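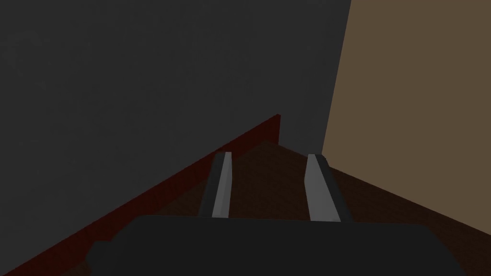
Notes on moving the Skokatero tape label's back catalogue to digital. 24 cassettes, all released in small runs, most with no surviving master. Posting as I go, mainly for other people doing the same job.

---

Source material first. For 17 of the releases we have the duplication master. For the rest it's a dubbed copy, bought back or lent by whoever still had one. Dubbed copies were made on two decks, and one of the decks ran fast.

---

The fast deck is easy to identify once you know. It left a click at the start of side B, just before the leader ends. If the click is there, I slow the transfer until the mains hum on the recording sits at 50 Hz. No hum, no correction, and it gets a note in the file.

---

Azimuth is set by ear for every side, in mono, listening to the cymbals or whatever passes for cymbals. Do it before you think about noise reduction. Dolby B decoding on a badly aligned head gives you a dull tape and you will blame the tape.

---

Some of these were encoded with Dolby and the inlay doesn't say so. Some inlays say so and they weren't. I transfer flat, keep the flat file, and decode a copy afterwards.

---

Format: 24-bit, 96 kHz WAV for the archive, FLAC for downloads, MP3 for radio people who ask for MP3. One file per side in the archive. Track splits are made on the copy.

---

Someone asked why I don't split the archive files as well. Three of the Husstead tapes have no gaps. The track list gives nine titles for side A and I can find seven places where one might start. I'm not putting guesses into the archive.

---

Husstead, for those who missed it: a duo, four cassettes, one shared side on the Givorcombe compilation. Organ, drum machine, short-wave radio. The second tape has the better organ sound. The fourth has a long edit on side B that is audible on headphones and always was.

---

The Givorcombe compilation is the awkward one. 17 contributors, a photocopied booklet, and permission given by postcard. I have written to every address that still works. Anyone who says no gets left out and the running order closes up around the gap.

---

Correction to an earlier post: the Liepiņa tape is a C60. I had it listed as a C90 because that's the shell it's in. Also please keep the ņ in the file tags. Two of the download sites turn it into a question mark, and a third drops it and then can't find the artist.

---

Tag fields in use: artist, title, side, position, catalogue number, source (master or dub), deck, noise reduction. Year is the year on the inlay. Where there's no year I leave the field empty.

---

Levels: no limiting, no loudness matching between releases. Side B of the first Husstead is quiet. Turn it up.

---

Status at 5 May 2026: all sides transferred except the Liepiņa, which needs a new pressure pad. Downloads go up in September, free, with the inlays scanned at 600 dpi. If you own catalogue number 11 with a readable booklet, please get in touch. Mine is missing its middle pages.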